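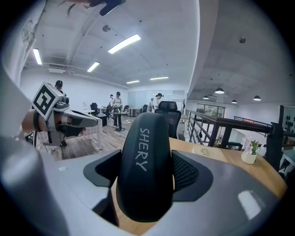

Surface en bois clair. Photo Y. Deng

Chaise de bureau Doswood, avis après 4 mois

Achetée en novembre, 123 euros en promo. Je voulais attendre un peu avant d'écrire, les avis du lendemain ça ne vaut pas grand chose.

Contexte vite fait : télétravail à plein temps, 36 ans, dos moyen. Avant j'avais une chaise de cuisine avec un coussin, donc je pars de loin. Magnus Ritchie au boulot m'avait conseillé la Shao, trop chère pour moi et livraison interminable.

Montage : quarante minutes seule. Notice illisible, les schémas sont minuscules et deux vis se ressemblent presque. La clé fournie s'abîme vite, prenez la vôtre. Rien ne manquait dans le sachet. Le vérin rentre d'un coup sec, faut s'asseoir dessus franchement.

Assise : ferme. Très ferme la première semaine, j'ai failli la renvoyer. Ça s'est assoupli ensuite et là je tiens une matinée sans y penser. L'après midi par contre je me lève toutes les heures, sinon fourmis dans la jambe gauche. Dossier correct, soutien lombaire un peu haut pour moi (je fais 1m62). Houshang Pakzad, mon voisin, bien plus grand, l'a essayée dix minutes et le trouve pile au bon endroit. Donc à voir selon gabarit.

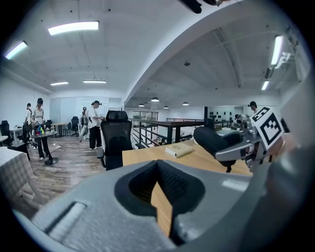
Le réglage en hauteur, rien à dire, ça descend assez bas pour que j'ai les pieds à plat. La bascule est plus dure, il faut se pencher pour atteindre la molette et elle tourne dans le vide un tour sur deux. Accoudoirs noirs, rembourrés, avec une courbe : c'est là que je suis le plus contente, les coudes posent bien et la mousse ne s'est pas tassée. Dommage qu'ils soient fixes. Avec un plateau à 70 cm ça cogne, je dois reculer la chaise pour me lever.

Roulettes : bruyantes sur le parquet. J'ai fini par acheter un jeu Riltell en caoutchouc, silence total, mais c'est un budget en plus. Ah et le tissu attrappe les poils de chat, brosse obligatoire.

SAV contacté une fois pour un grincement sous l'assise. Réponse en deux jours, polie : resserrez les vis. J'ai resserré, ça grince moins.

Note : 7/10. A ce prix là je la reprendrais, avec les roulettes changées dès le premier jour. Si vous êtes petit, essayez le dossier en magasin avant.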